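December, Udthorpe, bench notes

Restulness (the female hedgehog in pen 4) came in at 498 g, found out in daylight on the Arkley road with a healing cut over the left shoulder. Target for release is 800 g. Anything under that stays in for the winter, same rule as last year.

Weighed at 7:30 before feeding. Scale was reading 3 g high with the empty tub on it, so I re-zeroed and did her again. Logged the second number. If you used the scale last night your figures may be off by the same amount. The tub with the blue lid is the one the scale is set up for, please don't swap it.

Cut is dry at the edges, no smell, no flies. Left it alone. Fecal sample under the scope showed lungworm larvae, not many. Note left for the vet about dose. No cough that I heard.

Nest box temperature log had a hole in it from 2:00 to 4:40. The probe lead had worked loose where it goes through the lid. Pushed it back in and taped it. The heat pad itself was warm when I got in and she was curled up well under the hay, so I don't think she got chilled, but I can't tell from the log. Would like a proper grommet there instead of tape. 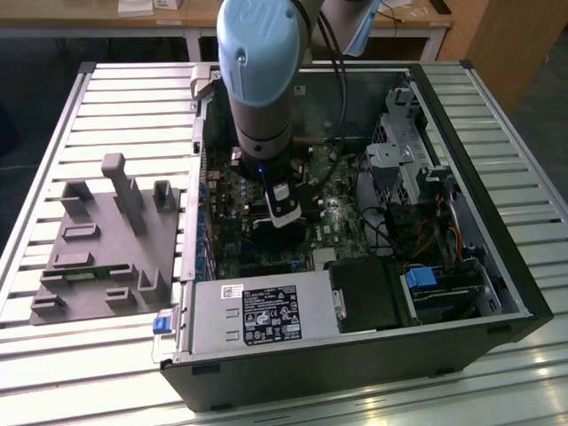 Kermani, the big male in pen 2, is at 885 g and has been over the line for a while. He's eating everything and has started to pace the back wall at night. The pen camera has him doing the same stretch for most of an hour. I would like him out at the first mild spell, with night lows staying above 40 F. The hedge behind the Arkley allotments is still the best spot. There is a feeding station there already and the ground is thick with leaves. He goes with his own nest box, door pinned open.

Food: both on the wet cat food plus a few biscuits. Tried the chicken variety on Restulness and she walked through it. She took the other one straight away. No milk, obviously, and no mealworms for her until she's further along. Kermani tipped his water dish again. Swapped it for the heavy ceramic one.

Pen 3 is scrubbed and drying. Used the disinfectant at 1 in 200, left ten minutes, rinsed twice. The label on the spray bottle has washed off so I wrote the dilution on the side in marker. It should not go into service before tomorrow evening.

To do:

- second fecal for pen 4 after the treatment course
- grommet for the nest box lid
- check the door pin on Kermani's box, it sticks
- more newspaper, we are down to the last bundle
- copy this week's weights into the main book

Next weigh-in for pen 4 is in three days, same time, before food.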